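Asura: Frequently Asked Questions

Answers to the questions we get most often about the film, the release and the tickets. We update this page when something changes.

What is Asura?

Asura is a feature-length science fiction film from Andunix, the studio behind the Imier series. It tells a new story with new characters and runs just over two hours. It was shot on location and on two sound stages.

Do I need to watch Imier first?

No. Asura takes place in the same world, but a long time before the events of the series. Viewers who know Imier will notice some place names and one piece of music. Nothing in the plot depends on them.

When does it come out?

The film opens in theaters in March. Early evening previews start at 7 p.m. the night before at theaters that choose to hold them. Check with your local theater, as we don't set the preview schedule.
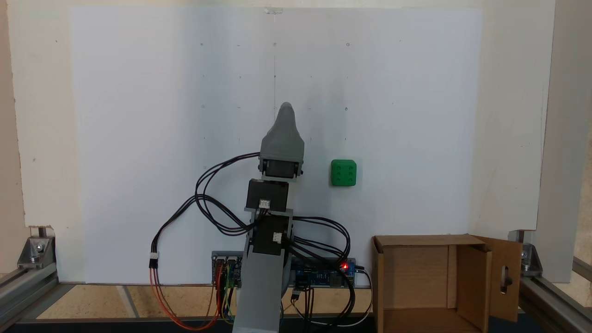
Theaters also decide how many weeks to keep the film, so we can't say how long it will play in your town. In most places we expect at least two weeks. Smaller towns may get it later in the spring.

Where will it be shown?

Asura is booked on 1000 screens for its opening weekend. Kanaujia is handling distribution and keeps the full list of theaters on its own site. If your theater isn't listed, ask the manager there. Bookings are still being added.

Is there a 3D version?

No. The film was shot and finished in 2D. Some theaters will show it in a large format, and the picture is slightly taller on those screens.

What is the rating?

We're still waiting for the final rating. The film has battle scenes, some blood and a few strong words. We would not bring children under ten. The rating will be added here and on the posters once we have it.

How much of the trailer is in the finished film?

Most of it. The first trailer was cut before editing was finished, and two shots in it were later dropped — the bridge at night and the close-up of the crown. Both will be on the home release. The second trailer uses only footage from the final cut.
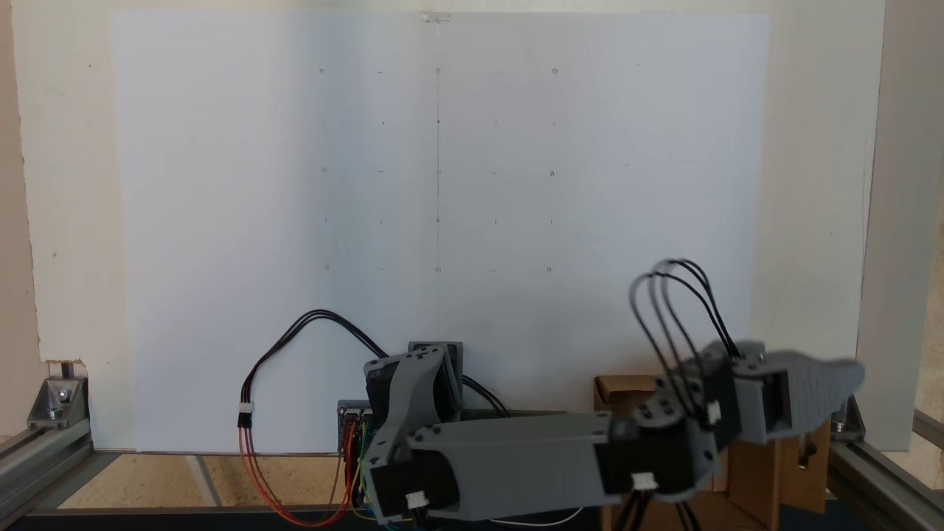
Is there a scene after the credits?

There is a short one halfway through the credits and nothing at the end. It lasts less than a minute.

Are the leaked plot summaries real?

We don't comment on leaks. Please don't post them on our pages, with or without a spoiler warning. Comments that give away the ending will be removed.

Can I get a group discount?

Yes, for groups of 30 or more. Group tickets are sold through Kanaujia and have to be ordered before opening week. Viewers over 65 should ask at the box office, where the usual senior price applies if the theater has one.

When can I watch it at home?

No date has been set. It will play in theaters first, then be sold as a download and on disc. A streaming date will come after that.

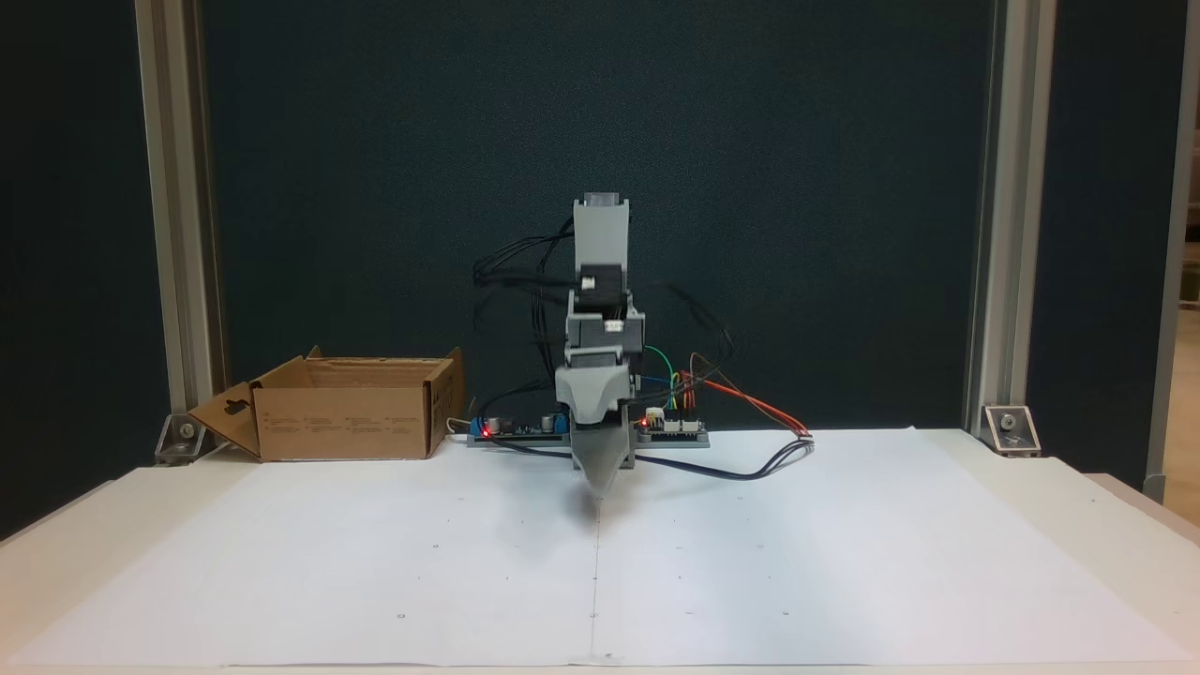

Will there be a sequel?

Andunix has not announced one. The story has a proper ending, and a new season of Imier is next on the studio's schedule.

How do I contact you?

Use the form on the contact page. For refunds and seat changes, write to the theater where you bought the ticket — we have no access to its orders.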